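3.2 Build and kitchen recordings

The hand-held gripper was put together in a shared workshop in Avthorpe, evenings mostly, by two of us (Sheikh and Ayaaba). Third author did the wiring at home. Body parts printed in dark gray, finger pads in dark blue. First set of pads was too stiff and slid on glazed plates, so we reprinted them softer and kept the linkage as it was. Pivot pins are off the shelf. Total cost per unit stayed low enough that we made a spare pair, see Section 3.4.

Recording was done in home kitchens, with whatever dishes the household owned. No props brought in, no clearing of the counter. Patterned tablecloths stayed on – we expected these to hurt segmentation and they did, a little (Table 2). The operator picks up a plate or bowl, sets it down somewhere else on the counter, lets go. Then the next one.
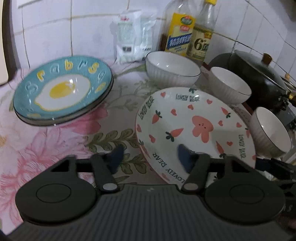 Figure 3. Gripper over a counter with plates and bowls, view from the tool's own camera. The tablecloth is floral, the wall tiled.

We kept 2220 clips for training and held back 57 for testing, all 57 from one kitchen not seen in training. Clips where the tool lost tracking were thrown out by hand (Cheng, Gondal). That took longer then the recording itself. A clip counts as one pick and one release, nothing inbetween.

Two problems with the build should be mentioned. The base plate fills a good part of the lower image, so whatever sits right under the tool is hidden and the model has to guess the near rim of a big plate. Moving the camera mount higher helped with this but made the whole thing top heavy, and Ayaaba's wrist gave out after one long session. We went back to the low mount. Second, the linkage arms work loose. Thread locker fixed it on the left side, right side still needs a turn of the screwdriver every few sessions – cause unknown, maybe the print.

Glass lids and clear bottles were left out of the target list for now. Depth on those is poor and we had no time to label them properly. Shallow bowls are in.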